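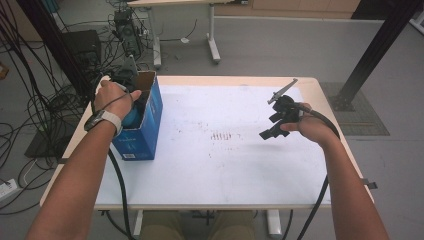 The table in question, light wood edge, smudges in the middle.

Home Forum > Surfaces and Finishes > White table, reddish-brown marks, losing patience

paintedinto_a_corner
I bought a used white table in October for 57 dollars from a Kyei outlet that was clearing its floor. The tag said Vultirow, and the man at the register said it was "basically indestructible," a phrase I now understand to be a description of the stains.

There are reddish-brown smudges near the middle that predate my ownership or at least my attention. So far: dish soap and warm water (nothing), rubbing alcohol on a cotton pad (slightly pink pad, same table), baking soda paste left on through an entire dinner (a nice clean ring of baking soda). I don't know what the top is made of. The tag did not go into it.

I would like to eat on this without guests asking what happened here. What next?

gravelshoulder
Step one is finding out what the top is. Everything else is superstition. Flip it over, look for a raw edge or a screw hole, take a picture. Painted board, melamine, and a real lacquer all want different things, and two of the three will punish you for guessing.

If alcohol pulled pink, something is moving. Go again with a fresh pad and don't rub in circles.

Mrs_Tibbet
Melamine sponge. Damp, light pressure. Done in a minute. I raised four kids at a white table and I have seen everything a person can get on one.

gravelshoulder
A melamine sponge is very fine sandpaper with good publicity. On a matte top you'll get a shiny patch exactly the shape of your impatience. Please don't start there.

Mrs_Tibbet
I have used them for years and my table is not shiny.

gravelshoulder
Is it matte?

Mrs_Tibbet
It's clean.

paintedinto_a_corner
For the record it is matte. Very matte. I looked underneath as instructed and found a sticker saying Vultirow, again, and a wad of gum that I will be leaving to the next owner.

oxbow_lou
Reddish-brown on white is rust, hair dye, turmeric, tea, shoe polish, or brick dust, in my experience, and they don't have a thing in common except that your spouse did it. Rust you treat with a mild acid. Lemon juice, a paper towel laid flat, plastic wrap over that so it stays wet, half an hour, rinse well. If the mark gets lighter, it was rust. If it doesn't, your table smells nice.

Test it under the table first. Next to the gum.

philomena_z
I refinish tables for money, so please imagine me sighing gently through this whole thread.

What I'd want to know is whether the marks sit on the surface or in it. Run a fingernail across one. If you feel it catch, that's transfer, meaning something softer than the table left itself behind, and you can lift it off. If your nail slides and the color doesn't care, the pigment has gone down into the finish and you are choosing between living with it and recoating.

People skip this and go straight to chemicals. Then they bring me the table.
— Philomena Zakaria

paintedinto_a_corner
Did the fingernail thing at 11 p.m. like a raccoon. Some of them catch! The streaky ones catch. The wider smudges I can't feel at all. So it's both, and I get to be disappointed twice.
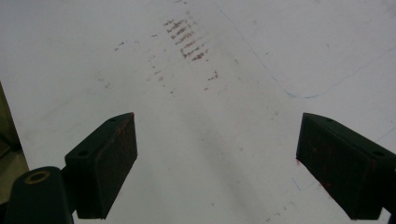 Low angle. Gray smears and thin blue lines too, in case the red ones got lonely.

gravelshoulder
Okay, that helps. Still not ready to tell you what it is. The blue lines look to me like somebody's ballpoint and alcohol ought to shift them, but that's a guess from a photo.

oxbow_lou
Ballpoint on matte white is the worst of the bunch. I'd do the red ones first, for morale.

hinge_and_bracket
Going to be the unpopular one. Why are we saving this? It cost 57 dollars. A new top from any lumber yard plus a coat of something brown and you never have this conversation again. White tables are a subscription.

Mrs_Tibbet
Because she likes it, presumably.

hinge_and_bracket
I liked my white couch.

philomena_z
There's a fair point buried in there. I did a job last year where the owner had put 278 dollars of cleaning products into a side table worth less than the delivery fee. She had one bottle of Floter she was very loyal to. It had taken the stain out, to be fair to it, along with the finish and a little of her floor.

gravelshoulder
Floter is fine on glazed tile. Says so on the label in type you need a jeweler's loupe for.

dry_county
I use Floter on everything including a white desk and have had zero problems. Cut it half and half with water, wipe, rinse, dry. You people are scared of a bottle.

gravelshoulder
What's the desk made of?

dry_county
Desk.

paintedinto_a_corner
I want everyone to know I'm enjoying this more than I've enjoyed the table.

Saturday report. I did the lemon juice and plastic wrap on one wide smudge. It went from reddish-brown to a sort of apologetic tan. Not gone. I did a second round and it stayed tan. On the streaks that catch, I used the plastic scraper from a phone repair kit, held nearly flat, and two of them came up in tiny curls. Very satisfying, I'd pay to do it again. Haven't touched the blue.

oxbow_lou
Lighter after acid, so there's some iron in it. I'll accept my award in cash.

philomena_z
Or there was a film over it and you took the film off. Don't do a third round, lemon will dull some finishes if you keep at it. Rinse with plain water twice and dry with a towel you don't love.

For the tan, if you've got a hidden spot to practice on, 3000 grit on a soft pad, wet, a few strokes. It'll be a touch smoother than the area around it. Then you do the whole top very lightly so it all matches, and that's an afternoon and a podcast. I would only do this if you know the color goes all the way through. If it's paint, you'll meet the primer.

gravelshoulder
Philomena and I agree on something, mark the calendar.

Mrs_Tibbet
So, sandpaper. Fine sandpaper. Like the sponge.

gravelshoulder
With a pad, and evenly, and on purpose.

Mrs_Tibbet
I rest my case.

hinge_and_bracket
Tablecloth.

dry_county
Finally someone normal.

paintedinto_a_corner
I do own a tablecloth. It's white. I didn't think my life through.

Question about prevention while I have all of you. My sister swears by a wax called Vastovus, says you buff it on twice a year and wine beads up. Does wax do anything on a surface like mine or do I just end up with a stained table that smells like a saddle?

philomena_z
On bare or oiled wood, yes. On a matte factory top it mostly sits there and collects fingerprints, and the matte goes patchy where your elbows are. You could wax the wooden edge if you've checked that it's real wood. Leave the top alone, use placemats, and wipe things up the same day.

oxbow_lou
Seconding no wax. I waxed a painted table once and spent the spring getting wax off a painted table. Mineral spirits, old T-shirts, regret.

gravelshoulder
If you do go at the blue lines, fresh cotton swab for each line, roll it along, don't scrub. Lift, throw away, next swab. It's boring and you'll use half the box.

paintedinto_a_corner
Swabs purchased. Practicing under the table tonight, I'll post the results for the tan spots once I've worked up the nerve for the sanding. Mrs_Tibbet, I bought a sponge too. Don't tell gravelshoulder.

gravelshoulder
I can read.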